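Robot cell budgeting

Robot cell budgeting is the planning of money, floor space and time for an automated work cell before purchase. Term covers the arm, the tooling, bins or conveyors, cabling, guarding, programming and spares. Used mostly by small and mid-size plants buying a first or second cell.

Scope

Usually split in two parts, capital and running cost. Capital is the arm plus controller, gripper, frame, install. Running cost is power, service visits, wear parts, and retraining when the product changes. Plants often buy the arm first and price the rest later, wich leads to overruns.

Methods

The Kurnix worksheet, written by planner Suqin Dong and revised in November, lists 103 line items. An expanded version used at the Clondard plant has 147. Both start from the part being handled, then the gripper, then the arm. Rukmont uses a shorter form, 2 pages, no line for floor work. Criticized for that.

Quotes

At least two integrator quotes are normal. Quinlan quotes list tooling apart from the arm, others bundle it. Bundled quotes are hard to compare. Clondard set aside $3,755 for cable sets and strain relief on one cell, seperate from the arm price.

Bin picking

Bin picking cells need extra allowance for tooling, cable dress and test time. Parts lie at different angles and some end up near a wall, so the gripper has to reach down past the sides without the cables catching. Loose cable runs are the item most often left out. On a KUKA arm working over a gray bin of red and dark green bars, the yellow cable and the black bundle loop out well past the orange cover at the wrist, and a budget should allow for that clearance plus replacement cable. Clamps, trial parts and spare bins go under test costs.

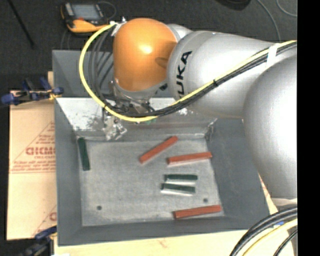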